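Keep the bench in the laundry

The builder's plans for our place in Nulden had no bench in the laundry. There was a tub, a gap for the washer and a door. We paid $817 to have a bench put in, and I'd pay it again.

New houses here treat the laundry as a hallway with plumbing. Display homes put the money into the kitchen island, which photographs well and collects mail. Meanwhile the washing gets folded on beds, paint tins are opened on the driveway and the kids repot their tomatoes on the kitchen floor.

My neighbour Domenica Riedl disagrees. She says floor space costs too much to give up to a slab nobody eats at, and that a folding table from the hardware store does the job. I've owned two of those. Both wobbled, and both ended up in the garage behind the bikes.

A fixed bench doesn't have to be large. Ours is deep enough for a basket and a sewing machine – no more. It needs light above it, a power point at the back and a rule that nothing lives there overnight. We break the rule most weeks.

If you're building, ask for the bench before the slab is poured. Adding one in July, with the plumbing already in, cost us three extra visits.

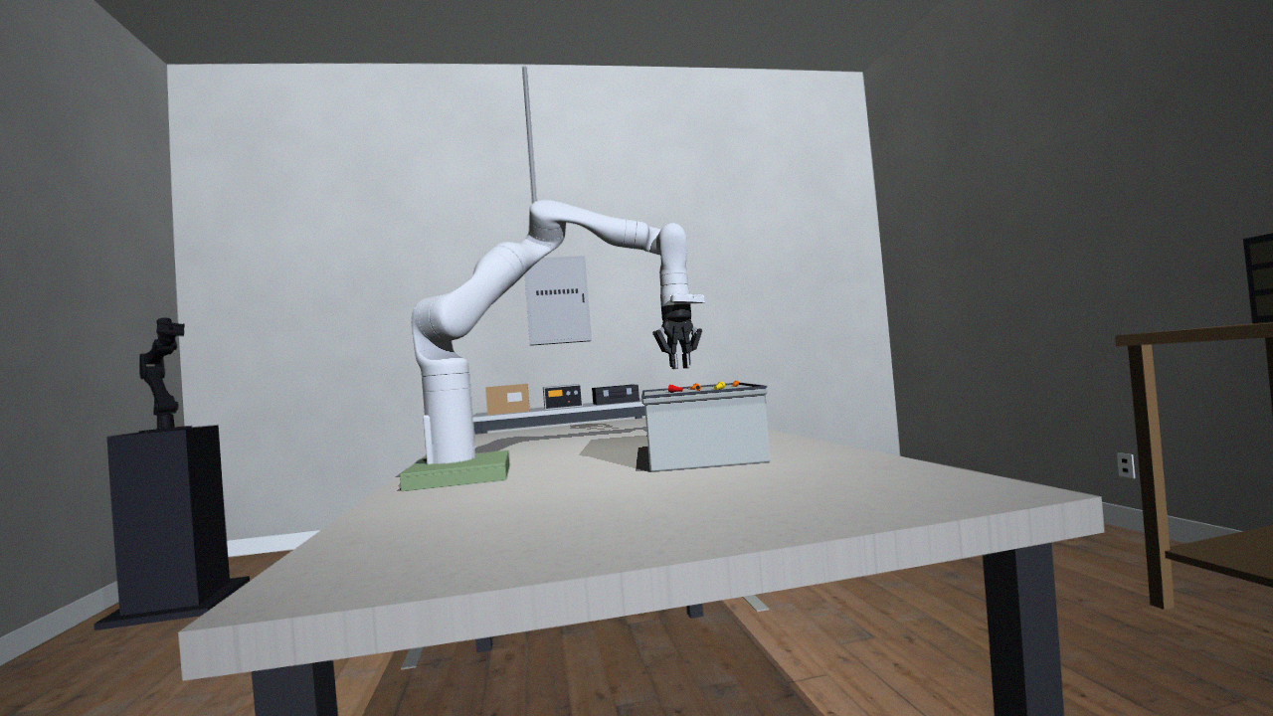 A large white table with small objects set out in a row, computer rendering.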